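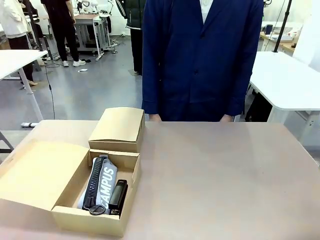

Fixed camera, box packing station. Pencil case and stapler in the open box, smaller box closed behind it.

1/ Notes on how we gather examples for the packing model at Findberg. Mostly about bookkeeping and labels. Long thread, no results table at the end.

2/ The task family is "put small office goods in a carton, close the carton." Goods come from a fixed pool: pencil cases, staplers, tape, small boxes. Cartons are plain kraft with a hinged lid and a tuck strip.

3/ Current set is 2710 episodes. An episode starts when the operator presses the pedal and ends when they press it again. Everything between the two presses is kept, including the bad parts.

4/ Of those, 2231 pass review. The rest are not deleted. They go in a separate split with a reason code, and we have used that split more than I expected when I set it up.

5/ Reason codes, in order of how often they come up: pedal pressed late, object outside the marked area at start, lid state wrong at start, log gap, operator abort. "Other" exists but needs a free text note or the form won't submit.

6/ Lid state deserves its own post. We began with two values, open and closed. A hinged lid spends a lot of time being neither. A lid folded flat on the table and a lid standing straight up are both "open," and they ask for completely different motions.

7/ So now there are five: flat, past vertical, vertical, resting, tucked. "Resting" means the lid is down but the strip isn't in. Most of our early labels marked "closed" were resting. Relabeling took most of April.

8/ The tuck is the hardest part of the task by a wide margin. The strip has to bend, find the slot, and go in without pushing the front wall out. Human operators do it by feel. The policy gets a wrist view and two force channels.

9/ Fabric goods are the second problem. A soft pencil case has no fixed shape, so a pose label for it is partly a matter of opinion. We stopped labeling full pose for soft items and now label a long axis and a zipper side. Two labelers agree on those nearly every time.

10/ Zipper pulls: keep them. Someone suggested taping them down for consistency. The pull ring ends up in a different spot on every placement and sometimes under the gripper pad. The deployed system will meet loose pulls, so the examples should have them.

11/ Printed text on goods: also keep. There was a worry that the model would latch on to big white letters as a shortcut for orientation. It did, a bit. The fix was more items with text running the other way and more items with none.

12/ Staplers are well behaved. Rigid, heavy for their size, obvious ends. They are also glossy black, and the depth sensor returns holes on glossy black. We log the raw depth and fill nothing at capture time. Filling happens in the loader where it can be changed.

13/ That is a general rule here. Capture writes what the sensor gave. Any cleanup is code with a version number, run later. We broke this once with a smoothing filter on the joint angles and had to throw away a week of recordings.

14/ Start states. Each session gets a printed sheet from a generator: which goods, which carton, which lid state, left-right order. The operator sets the table to match, steps back to the far edge, and the start view is saved before the arm comes in.

15/ Saving the start view with no arm over the table costs a few seconds per episode. It pays for itself in review. Checking the sheet against a clear view is quick. Checking it against a view with a gripper parked over the carton is guesswork.

16/ We do not stage the background. People walk through, tables get moved, cables run where they run. An earlier set was recorded in front of a gray curtain and the policy trained on it got noticeably worse the first time a coat went by.

17/ Clothing near the table edge matters for the same reason. Long dark sleeves at the far side look a lot like a dark object to a model that has only seen bare tabletop there. Leave them in. Vary the people if you have the people.

18/ Batch size is 70 episodes per operator per shift. Above that, the demonstrations get faster and sloppier in a way that shows up in the force traces before the operator notices. Below that, setup time eats the shift.

19/ Every operator does 200 practice episodes before anything counts. Those are recorded, tagged as practice, and left out of training by default. The usual pattern is a lot of regrasping early on, then almost none.

20/ Regrasps in the real set are fine, by the way. A demonstration where the stapler slips and gets picked up again teaches recovery. We flag the slip with a timestamp and keep going. Operators were aborting on every slip until we changed the instruction sheet.

21/ The instruction sheet is one page. Anything longer gets skimmed. The line on slips now reads: "If you drop it inside the marked area, pick it up and continue. If it leaves the marked area, press the pedal and call it an abort."

22/ Second site. Clotham runs the same station with the same pool of goods and a different table. The table was supposed to be a minor change. Theirs has more shine, and the carton edge detector needed a new threshold before their first batch was usable.

23/ Table finish is now a required field. So is lamp position. Neither was in the original schema, and for the older episodes we filled them in by hand from the start views, which is another reason to save start views.

24/ Schema is called Ekden internally. Flat files, one folder per episode, one small text header. We looked at fancier formats. The flat one has the advantage that a labeler can open a folder and see what is missing without asking an engineer.

25/ Time sync: one clock, hardware trigger, all cameras and the arm controller. Before the trigger we aligned on a tap of the gripper against the table at the start of each episode. It worked until somebody put foam under the table legs.

26/ Review is done by a person who did not record the episode. They see the start view, the end view, and a fast playback. Pass, fail with code, or send back. "Send back" goes to a second reviewer and the second call stands.

27/ The end view has its own small trap. A carton with the lid resting looks the same as a carton with the lid tucked from a high camera. We added a low side camera only for this. It is the cheapest part of the station and it settled most of our reviewer disputes.

28/ Stacked and leaning cartons are in the start sheet on purpose. A small closed box perched on the back rim of an open one blocks part of the approach and may shift when the wall flexes. The first policy treated the pair as one large box. The current one separates them more often, but not reliably.

29/ For splits, we hold out by object and by operator, never by random episode. A random split gave very good numbers and told us very little, as the same pencil case was on both sides of it.

30/ Next round is the Aguirre set: same cartons, two arms, lid held by one while the other places. The open question is how to label who is responsible for the lid during the handover. Current draft has an overlap period where both are. Labelers don't like it, and I don't have a better one yet.

31/ If you run a similar station and have a lid state scheme that works for double-flap cartons, I would like to see it. Ours only covers a single hinge.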